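Lullance notebook, February, cell at Stesville

Started on the lidded box task for the Brannigan set. Red blocks, blue tray next to the clear box, both arms on. Goal for this batch is examples where the policy has to deal with the lid and its latches before it goes for what's inside. Target is 20 good episodes per layout, 3 layouts. 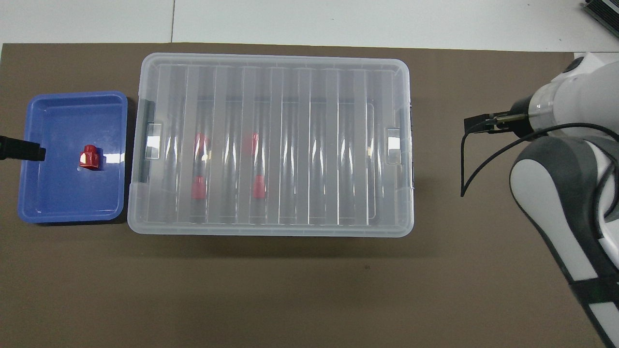

Head view. Four blocks under the lid, one in the tray.

The ribs on the lid smear the blocks in the head view. Left it that way. The Juswood labeling script wants block centers, so for now I'm marking those by hand and flagging them as approximate.

Threw out 7 episodes this morning. Most were me starting the recording late, with the grippers already moving. Please start with both grippers empty and clear of the box, then count to two before you touch the controls. 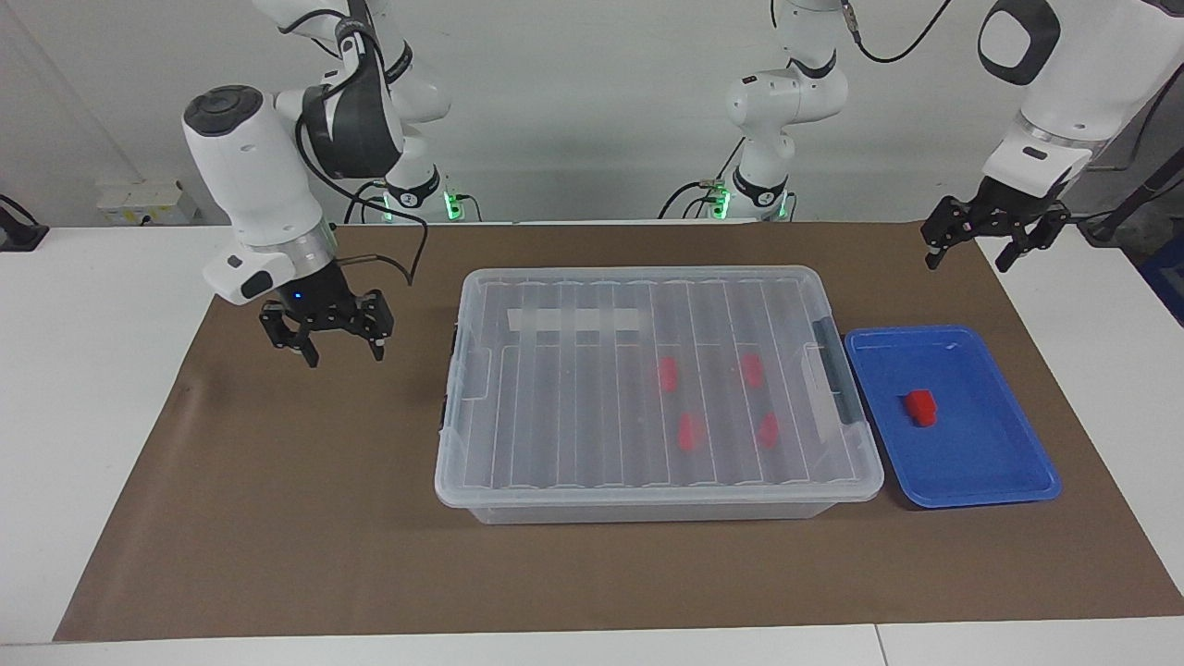
Total in the set is now 2,109 episodes, all tasks together. Upload takes around an hour, so run it over lunch.

To do: second layout with tray and box swapped. Check clock offset between the head and fixed cameras. Ask Stesville stores for a spare box with the same latches.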